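Forum > Kitchen > Preserves and pickles
Thread: Jar lids that will not shift

csenge_b
Saturday, October 17, 2020
I put up plums in August using the recipe on the back of the Geltau sugar packet and have now reached the stage of wanting to eat them. The jars disagree. I've run the lid under the hot tap, I've sworn at it in two languages, and my husband has had his turn and gone off to look at the gutters. Any ideas before I buy a new jar opener?

prultier_pete
Teaspoon under the rim, lever gently until it pops. Five seconds. Don't buy the gadget, I've got 3 of them in a drawer and the drawer won't open either.

MarrowfatMo
Please don't do the spoon if you want to use the lid again. It bends the edge and next year's batch goes furry. You need grip and a dry jar. Tea towel, old rubber glove, whatever's nearest.

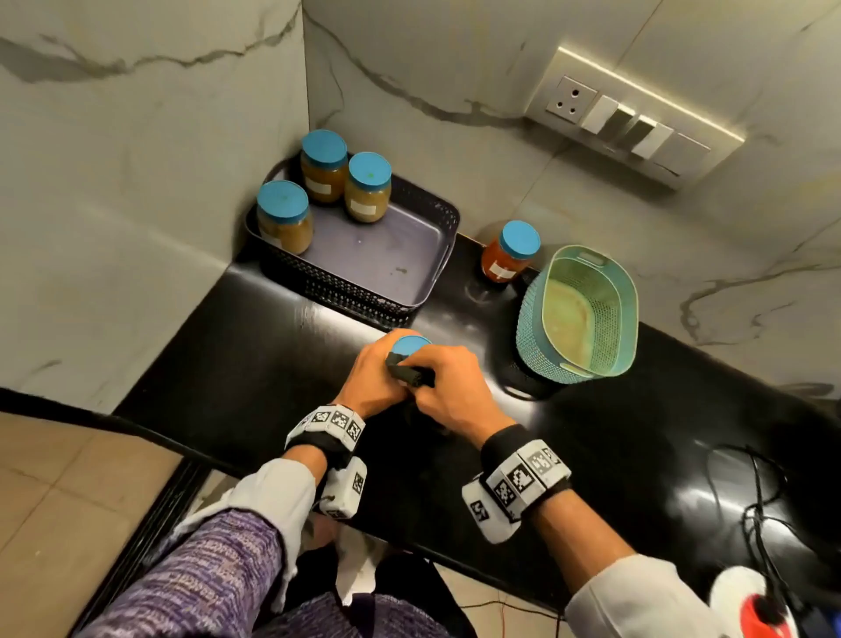
Re: Jar lids that will not shift

prultier_pete
I've been levering lids for years and nothing of mine has gone furry. Well, one chutney, and that was furry in spirit from the start.

JJaramillo
Mo's right about the lids. A new box from Dudás is dearer every autumn and they only sell them in packs of 60, so I'm still working through the ones I bought when I had a different kitchen and a different surname.

If it's plums, it's probably syrup dried on the thread. Stand the jar upside down in warm water for a bit, lid only, then dry it and try again.

MarrowfatMo
Pete, you gave me a jar of that chutney.

csenge_b
Upside down it is. One open, four to go. Plums are a bit sharp, if anyone's asking, which I notice you weren't.

prultier_pete
Did you use the spoon?

csenge_b
I used the spoon on the second one. Don't tell Mo.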